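Visit notes: Haldane sorting office and parcel depot, Puston, June

The depot at Puston opens its doors once a year. Entry is by the goods gate on the north side, and parking is on the verge opposite. The tour started at 10.15 and covered the intake hall, the sorting floor and the records room, in that order.

## Intake hall

Parcels arrive from Jendano by road and are unloaded by hand on to a belt 3 metres wide. The belt was replaced last winter. The older one ran in two sections with a step between them, and small packets caught at the join. The new one is a single run with a variable speed drive, set low for the visit so that the labels could be read in passing.

Weighing is done on the move. Anything that fails the weight check drops to a side chute and is put on a bench scale. On the day before the visit the hall took in 3,866 items, of which 652 went down the chute. Most of those were soft bags that had not settled by the time they crossed the plate.

## Sorting floor

Sorting is by route, then by street. The frames are steel with angled shelves, and each route has its own colour of label. A full frame holds almost 2,232 flat letters, according to the wall chart. I would have liked to see one filled, but the morning round had already left.

Ventilation is poor at the far end. There are high windows, but they do not open. 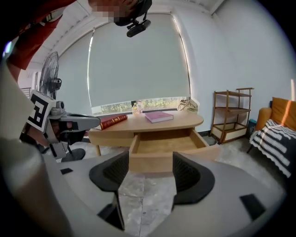
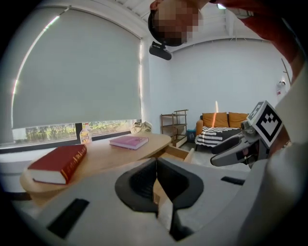
## Records room

Route books going back to the Hosano office are kept on open shelving. They list each address in walking order, with notes on gates, dogs and steps. Three of the books can be handled by visitors; the rest are in boxes. The ink has faded badly on the outer pages and the bindings are in need of work.

Two points for anyone going next year. The stairs to this room are steep and there is no lift. The tea counter takes coins only and shuts at noon.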